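How to oil and maintain a wooden chopping board

Applies to: solid wood and bamboo boards without a varnish or lacquer finish.

You will need
Food-grade mineral oil (Vedia or similar)
Board wax, optional
Abrasive paper, 200 grit
Two lint-free cloths
A blunt wooden skewer

Step 1. Clean the board
Wash both faces with warm water and a little washing-up liquid. Rinse, wipe down and stand the board on its long edge. Leave it to dry for 36 hours. Oil applied to a damp board will not soak in evenly. Do not use a dishwasher or a radiator.
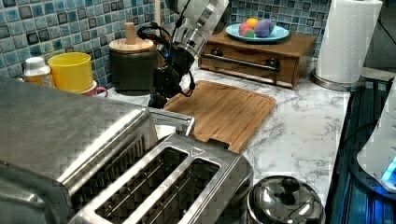

Step 2. Sand
Raised fibres should be taken off before any oil goes on. Work along the grain with light pressure. On boards made from strips, check which way the strips run first; on the bamboo one shown they run diagonally, so the paper must follow that line and not the edge of the board. Fold the paper to reach into a juice groove. Wipe off all dust with a dry cloth.

Step 3. Apply the oil
Pour a small pool in the centre and spread it with a cloth. Coat both faces, all four edges and any notch or handle hole. End grain takes up more oil than face grain and may need a second pass straight away. Clear pooled oil from the groove with the skewer wrapped in cloth. Leave for 20 minutes, then wipe off the excess. Apply 3 coats in total, leaving each overnight.

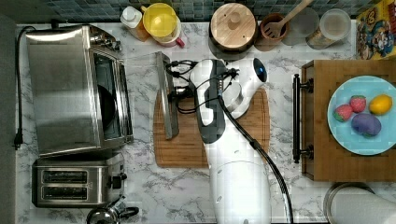 Board with grooved rim and rounded end, on a marble worktop.

Step 4. Wax (optional)
Rub in a thin layer of wax, leave it for an hour and buff. Stinside paste is soft enough to use cold; Vermeulen bars need warming in the hand.

Repeat the oil when water no longer beads on the surface. Lay used cloths flat outdoors to dry before putting them in the bin.

Last updated: April 29, 2023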